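Re: White tabletop against a white panelled wall — sealant or leave it?

**tilly_marsh**
We've put a white top along the wall in the back room and I can't decide about the join. The wall is in panels, so there's a dark line running up it as well. My other half wants trim over everything. I'd leave it alone.

**Ottó Boros**
Leave the panel seam. Seal the join with the table if you'll be wiping it down often. We had the same white-on-white at Sasedden and I didn't bother with trim.

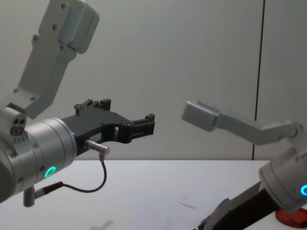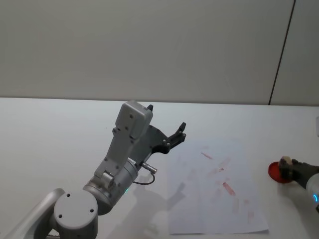
White top, white wall, one thin dark seam in both.

*Doltineck Workroom Notes, issue 5, p. 200*

**greyhen**
Disagree about the seam. Once you've noticed a line like that you'll see it every day. A strip of white trim from Tsakiris would cover it in an afternoon.

**Ottó Boros**
It would, and then you have a strip to look at, wider than the seam was. I've taken 2 of those off other people's walls.

**pebbledash**
Fill it and paint it?

**greyhen**
It'll crack if the panels move. Trim is better.

**tilly_marsh**
Thanks all. I'm going to seal along the table and leave the seam until November. Is the Rillau sealant all right on a painted wall, or do I need a primer?

**Ottó Boros**
Read the back of the tube and try a bit in the corner first.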